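Home study on sorting and memory: adults wanted in and near Plamovthorpe

Ondora is looking for adults to take part in a study of how people remember where they have put things. It runs over six weeks, starting in May. You can do most of it from home on your own computer, with two visits to our rooms in Plamovthorpe. Everyone who finishes the study is paid.

What the study is about

Most of us lose track of small things. We put a pen, a key or a pair of scissors down in one place and look for it in another. Some people rely on fixed places, such as a bowl by the door or a certain drawer. Others remember the last thing they did and work backwards from there. We want to find out how these habits change with age, with tiredness and with the amount of clutter in a room.

The work follows on from a smaller study we ran two years ago, in which people kept a paper diary of things they had mislaid. The diaries were useful but uneven. Some people filled in a page a day and others wrote one line a week. This time we are using short tasks on a screen together with a simpler diary, so that we can compare one person's answers with another's.

Who can take part

You can take part if you:

are aged between 18 and 80
live within easy reach of Plamovthorpe, or can get here twice
can read everyday English without help
have a laptop or desktop computer with an internet connection (a phone or tablet will not do for the screen tasks)
can see the screen well enough to tell colours apart, with glasses or lenses if you wear them

We are sorry that we can't take people who have had a head injury in the past year, or who have taken part in another Ondora study since the new year. If you are not sure whether this applies to you, please ask before you fill in the form.

You don't need a good memory. We would like to hear from people who lose things all the time as well as from people who hardly ever do. Two people from the same household may both apply, but they will be given different starting dates and we ask them not to talk about the tasks until both have finished.

What you will do

First visit. You come to our rooms for an hour and a half. A member of the team explains the study, answers your questions and asks you to sign a consent form. You then do a short hearing and eyesight check and a practice round of the screen tasks.

At home. You do one set of screen tasks a week for six weeks. Each set takes 20 to 25 minutes and has to be done in one sitting. You look at a plain layout for a few seconds, the screen goes blank, and you are then asked where something was. The layouts get harder as the weeks go on, and it is normal to get many of them wrong in the last two weeks.

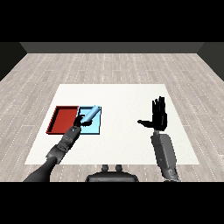
A red tray and a blue tray side by side on a white table.

You also keep the diary. It has one page for each week, with space for things you have lost, where you first looked and where you found them. A few words for each entry are enough. Leave the page blank if nothing went missing.

Second visit. You come back for one hour at the end. You hand in the diary, do a last round of tasks and talk to one of us about how you keep things at home. This talk is recorded as sound only. You may skip any question.

Payment and expenses

You will be paid 80 pounds in shopping vouchers when you have finished the second visit. If you stop early we will pay for the parts you have done. Bus and train fares for both visits are paid back on the day if you bring your tickets. We can pay for parking at the Ní Chonaill building but not elsewhere.

Vouchers may count as income for some benefits. Please check this before you sign up if it could affect you.

Your information

The screen tasks run on Jundix, a website that stores your answers under a number and not under your name. The list that links names to numbers is kept by Amparo Carrasco and is locked away from the rest of the team. Sound recordings are typed up and then wiped. You can ask us to remove your answers at any point up to four weeks after your second visit. After that they will have been mixed with everyone else's and we can no longer pick them out.

We will not tell you your own scores. The tasks are not a medical test and can't show whether you have a memory problem. If you are worried about your memory, please speak to your GP.

Where to find us

Visits take place in Room 13 on the ground floor of the Ní Chonaill building, Plamovthorpe. There is level access from the car park side and an accessible toilet next to the room. Visits can be booked in the daytime or early evening. Please tell us beforehand if you will be bringing someone with you, so that we can find them a seat.

How to apply

Fill in the short form on the Ondora website or ask for a paper copy. Give study number 1411 whichever way you apply. The form asks for your age, your contact details, the kind of computer you have and the times you could visit. We will reply within two weeks, whether or not we can offer you a place.

Questions about the tasks or the diary should go to Leonie Haberkorn. For visits, travel and payment, please ask for Oisín Nic Giolla. The study is led by Gion Grabner, and complaints about how it is run can be sent to Dulce Esquivel, who is not part of the study team.

Notice posted 26/03/2025. Applications stay open until all places are filled.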